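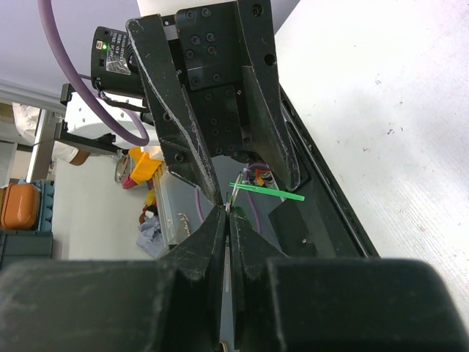

Color-coded cables are having a moment again, and the pitch hasn't changed much since the last time around. Buy the colored ones, give each color a job, and you will never again crawl under a bench pulling on the wrong cord. I'd like to believe it. Purple is easy to pick out, I'll grant that. A thick purple cable curving down from the corner catches the eye right away, and so does the thin purple one looping through the middle, and there lies my trouble with the whole idea: they're the same color and different thicknesses, and the color alone won't tell me whether they do the same job. Meanwhile the little red, orange and white wires are in a tangle, and a tangle in three colors is still a tangle.

The occasion for this grumble is the Prillow sleeve kit, which several readers wrote in to recommend after our spring piece on bench wiring. It costs $32, it comes with sleeves in six colors plus a card to write the meanings on, and the box promises an organized workspace in one afternoon. I bought one with my own money and lived with it for 30 days in the back room at Kesden, where we have a bench, a shelf of chargers, two lamps and more extension cords than I care to admit to.

The afternoon part is fair. I had everything sleeved before supper. Blue went on power, green on network, yellow on anything to do with sound, and purple on whatever I was afraid to unplug. The bench looked terrific for a week. Visitors said so.

Then the first odd one came along, a charger that also carries data. Is that blue or green? The card has no opinion. I put a bit of each on it, and two days later found somebody had done the same with a lamp cord, I suppose because it looked like the thing to do. By the end of the second week we had run out of blue and were using orange for "more power." By the third, the card had slipped down behind the shelf and I was working from memory, and my memory turned out to have swapped yellow and green.

I don't think we were unusually careless. Six colors sounds like a lot until you try to sort real cords into six piles. Most of ours are power cords. They'd all be blue if you followed the rules, and then you'd be under the bench with a fistful of blue, which is about as helpful as a fistful of black.

There's also the matter of light. Our back room has one overhead fixture and the bench throws a shadow. Down at floor level red and orange look alike to me, and I've been told my eyes are fine. Anybody who doesn't see color well is going to get even less out of it. The Prillow box doesn't mention this. Its photos were taken in what looks like full sun.

What did help was dull. A paper tag at each end of the cord, with a word on it in marker. "Left lamp." "Printer." "Radio, old." The tags cost next to nothing, I made them out of index cards and clear tape, and when a cord gets moved you cut the tag off and write another. They get grubby. A few fell off and had to be redone. I'll take that over trying to remember what orange meant in May.

The other thing that helped was slack, or less of it. Sleeves make a long cord neater to look at but they don't make it shorter, and the loops are what you catch your sleeve or your chair leg on. I swapped three long extension cords for shorter ones we already had in the drawer and the floor under the bench was clearer than it had been at any point with the kit.

In fairness, I can see a use for colors where somebody chose them ahead of time and every cord in the room follows the same plan. Fine fat cable, one color, one meaning, written on the wall. If you're starting from nothing, go ahead. Very few of us are starting from nothing. We have whatever came in the box with the last thing we bought, and the colors were picked by the people who made it, for reasons of their own.

Clornberg sells a bigger set with printed labels already on the sleeves, and I've had two letters telling me that's the one I should have tried. Maybe so. The labels in their catalog say things like "Media" and "Office," and I don't own a cord that's simply called Office. The catalog also claims 1,347 ways to arrange the set. I would have been happier with one.

If you still want to try color, here's how I'd go about it. Use two at most. Put one on the cords that must never be pulled and leave everything else as it came. Tape the meaning to the bench itself, up where you can read it without bending. Leave small loose wires out of the scheme entirely until you've separated them and tied them down, or you'll be putting a nice bright sleeve on a knot.

I've kept purple, by the way. It's on the freezer cord and the one to the clock, and so far it hasn't been moved. The rest of the kit is in the drawer at Mekonnen Hall, next to the tape, and any reader who'd like to prove me wrong can have it. The blue is gone but there's plenty of pink.

Letters for and against are welcome for the July issue. Please say how long you've been using your system, and whether anyone else in the building knows what the colors mean.

Kesden Workroom Newsletter, June 2022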